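### 4.2 Ce que mesure (et ne mesure pas) la durée de vie déclarée

La plupart des travaux sur l'allongement de la durée d'usage du matériel informatique reposent sur des déclarations. L'enquête de Berge et Sjögren, souvent citée, demande aux ménages l'âge de leur dernier ordinateur remplacé ; elle en tire une moyenne, puis un potentiel d'économie de matière. Nous avons repris cette question à l'identique auprès de 75 ménages de Prerard et nous doutons qu'elle mesure ce qu'on lui fait dire.

Une première difficulté tient à l'objet lui-même. Un ordinateur de bureau se remplace par morceaux : on change la carte graphique, puis le processeur, et le boîtier reste sous la table. À quel moment la machine est-elle « remplacée » ? Parmi nos répondants, 28 ont donné un âge calculé depuis l'achat du boîtier, alors que leurs réponses ouvertes mentionnaient au moins un composant plus récent. Öberg (communication personnelle) y voit un simple bruit de mesure. L'argument nous paraît faible, car l'erreur va presque toujours dans le même sens et gonfle l'âge déclaré. 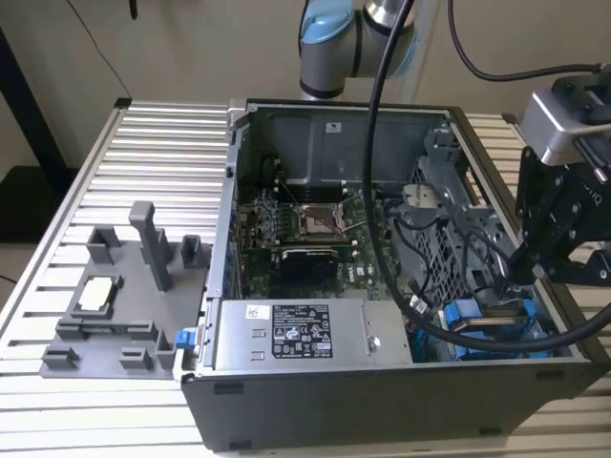

**Figure 3.** Unité centrale ouverte, panneau latéral déposé. Le support du processeur est vide, la carte graphique en place.

La seconde difficulté concerne le motif du remplacement. Le questionnaire de Berge et Sjögren propose « panne », « lenteur » et « autre ». Dans nos entretiens, la lenteur recouvre des situations sans grand rapport entre elles : un logiciel de comptabilité qui n'est plus mis à jour, un enfant qui réclame un jeu, une promotion en magasin. L'atelier Meesuk, qui reçoit une partie des appareils abandonnés, applique une grille plus fine, mais celle-ci est remplie par le technicien et non par l'usager. Les deux sources concordent mal. Pour les 11 appareils que nous avons pu suivre des deux côtés, le motif n'était le même que dans deux cas.

On peut certes objecter que l'effectif est petit. Il l'est, et nous n'en tirons aucune estimation. Il suffit cependant à rendre fragile l'usage que Fjeld et Vik font de ces catégories pour comparer les politiques locales de réparation. Tant que le motif déclaré n'aura pas été confronté à une autre source, l'effet attribué au programme Worance nous semble relever de l'hypothèse.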